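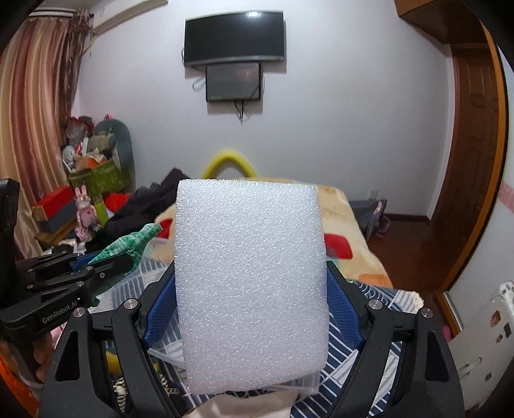
Séance 4 — Préhenseur tenu à la main : saisie d'objets mous

Ces notes accompagnent l'atelier de Gakisgate, module « construire chez soi ». On suppose que la pince est montée et que la calibration de la séance 3 est enregistrée dans Flirnisa.

Rappel sur le contact

Une mousse d'emballage se comprime avant de résister. L'ouverture mesurée entre les doigts ne donne donc pas l'épaisseur de l'objet au repos. Il faut relever deux valeurs : l'ouverture au premier contact et l'ouverture une fois la prise établie. La différence est l'écrasement, noté e dans la suite.

Les patins bleus texturés s'appuient sur deux côtés opposés du bloc. Si l'un des deux touche nettement avant l'autre, le bloc pivote et la mesure de e est à refaire.

Réglages de départ

Fichier de configuration : kruger_mou.cfg
Seuil de contact : 434
Butée d'ouverture : 2770
Ces valeurs sont en unités brutes du codeur. Elles conviennent aux pinces de la série Sitville — pour une autre tringlerie, reprendre la calibration.

Exercice 1. Prise verticale

Tenir la mousse debout entre les patins, au-dessus d'un bac ouvert. Une légère inclinaison du bord supérieur est acceptable. Garder la position pendant presque 2 secondes, puis rouvrir lentement. Noter e à chaque essai, y compris pour les prises ratées.

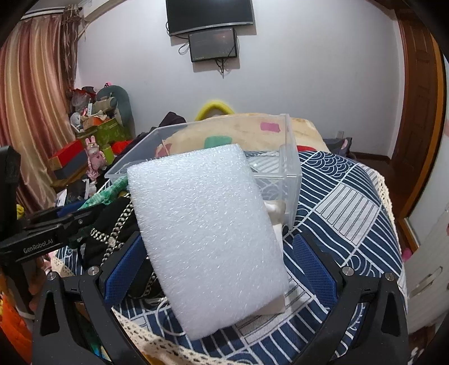
Exercice 2. Tissu

Même protocole avec une pièce de tissu. Le seuil de contact est souvent franchi trop tard : le baisser par petits pas et consigner chaque valeur essayée. Ne pas toucher à la butée.

À rendre

Le tableau des essais, le fichier de configuration modifié et un court paragraphe sur le choix du seuil. Les courbes brutes restent dans le dossier Flirnisa du groupe.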